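27/01/2025
Dredgate bench, two-arm cell. House rules, revision whatever-we-are-on.

Spent the morning rewriting the cell rules, the old ones having grown to 17 items, four of which contradicted each other and one of which was a reminder about milk. Rothe want a written procedure before they will send us any more of their task list, and fair enough. I would want one from us too.

Started from the risk assessment this time and worked outwards. Last time I started from things that had annoyed me, and it showed.

What survived:

Nobody reaches over the table with the arms enabled. Paused does not count as disabled. We have had this argument and I have no wish to have it again by the kettle.

Speed cap for teaching is 100 mm/s, and 50 mm/s for anything within a hand's width of a fixed object. The cap goes in the controller config. It used to live on a sticky note, which offered limited protection.

Whoever starts the run stays at the stop button until it ends. If you need the loo, stop the run. The robot will wait. It has no plans.

Log the reset, not only the failure. Half of the Tranex batch was useless to me because the log says "reset" and nothing else. Reset to what? By whom? The drawers were shut in some of them, I think.

Struck out: the rule on gloves (nobody could say which gloves), the rule on "sensible footwear", and the one requiring a second signature on every layout change. We all signed each other's without looking. A signature nobody means is worse than a blank box, so the box has gone.

Payload: Foro's fixture notes give 700 g as our working limit per gripper, and I have kept that as the house figure. Includes whatever is in the container. Weigh it, don't heft it. My own hefting was out by a good deal on the first thing I tried and I was feeling confident.

Still arguing with myself about the clear-zone rule. The draft says "keep the work area free of unnecessary items", which is the sort of sentence you write at half past four. Unnecessary to what? Every object on a pick-and-place table is there to be in the way of something. Tried instead: each item on the table must appear on the layout sheet, and anything not on the sheet comes off before enable. Better. You can check it, and two people checking should get the same answer. 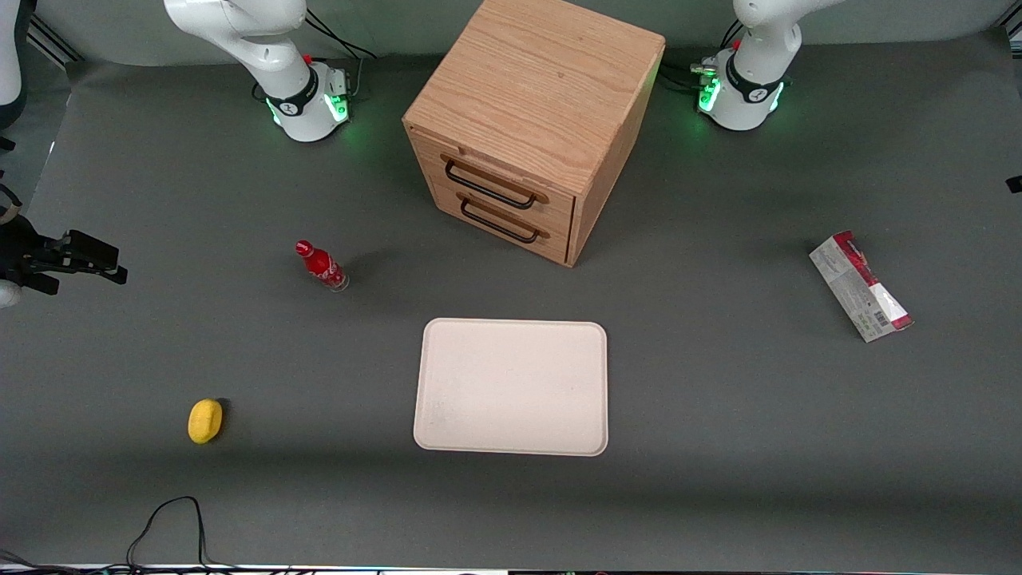
Layout sheets need to record pose as well as position, and this is where the current form falls down. It has a tick box per object and no more. The Coke bottle is down on its side with the cap pointing to the upper left, and a tick next to "bottle" would pass that and an upright one alike, though they are two different grasps. Same complaint for the box lying on the diagonal. Proposed columns: object, standing or lying, which way the top points, nearest neighbour. Cabinet gets its own line for drawers.

Cables want a rule of their own. Present wording is "cables tidy", and I have yet to meet anyone who thinks theirs aren't. Going with: no cable crosses the swept area of either arm, checked by jogging both through their full reach at teach speed before the first run. Dull, slow, will be resented.

To do: redo the form with the new columns, print one, try filling it in while irritated, as that is how it will be filled in. Ask Rothe whether they want the layout sheets or only the rules. Move the milk reminder to the fridge.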